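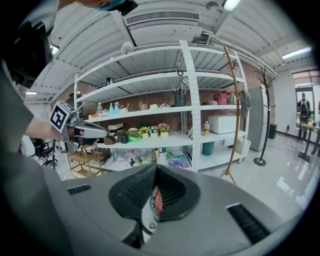 Piver Drawtube Spotting Scope
Made by Flircombe

The Piver is a small brass-and-leather drawtube scope for people who like looking at birds, boats, distant hillsides and the neighbours' weathervane. Closed, it's 214 mm long and fits in a coat pocket. Pull the two draws out and you have a proper old-fashioned telescope with a lovely bright modern lens at the front, and we never get tired of watching people do it for the first time!

Halima Rweyemamu drew the first Piver after a wet week on an estuary with a scope so heavy that it stayed in the car. She wanted something she would carry every day, and she wanted to be able to mend it herself. Every lens cell unscrews by hand, the draws come apart for cleaning, and the leather sleeve is stitched (never glued) so it can be replaced when it wears through. Almost 600 have gone out of the workshop so far, and we still do the final focusing check on each one by eye, on the same church clock across the valley.

What it's like to use

Focusing is done with the inner draw. It feels stiff on day one and then loosens to something very pleasant, like a good drawer. The nearest it will focus is 4 metres, close enough for a wren on the back fence or a dragonfly over the far side of a pond. Colours are warm, edges are crisp in the middle two thirds of the view, and you'll see a little softness right at the rim, as you would with any scope this slim.

Spectacle wearers get on well with it. Fold the rubber eyecup down, rest your glasses against it and you should have the whole view.
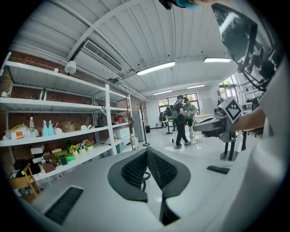 Steadiness makes more difference to a small scope than anything else you can buy for it. Leaning on a gatepost is good, lying on your back with the tube along your thigh is better (an old shepherd's trick, and very comfy on dry heather). For long spells of watching we'd go for a stand with its legs splayed, like the black one down on the floor there, and keep it low. Set it short, sit behind it, and the wind hardly touches you. The collar that joins the Piver to a tripod is supplied with every scope and slides on over the leather.

Finishes

Clundetti: bare brass that darkens with handling, under a tan sleeve. By far the one we sell most of, and it looks better every year.

Cui: blackened brass under a dark green sleeve. Much less glare on sunny water, so the sea-watchers tend to pick it.

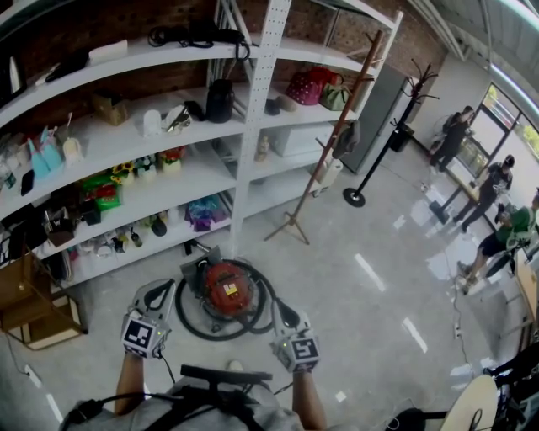
Specification

Weight with sleeve: 412 g
Length closed: 214 mm
Nearest focus: 4 m
Body: brass, two draws
Sleeve: vegetable-tanned leather, hand stitched
Supplied with: lens cap and cord, tripod collar, cotton cloth, tin of draw grease

Looking after it

Wipe the draws with the cloth before you close them, every time, as sand is their great enemy. A dab of grease once a season is plenty. If rain gets in, leave the scope open indoors overnight, well away from the radiator.
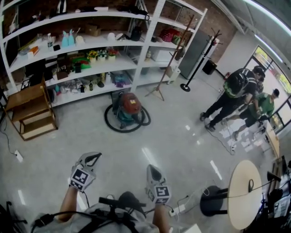
Last updated: September

New sleeves in both finishes are back in stock, and we can fit one for you if you'd like the draws cleaned and greased in the same visit. Send the scope without its collar and cap, and put your name on a slip of paper inside the parcel.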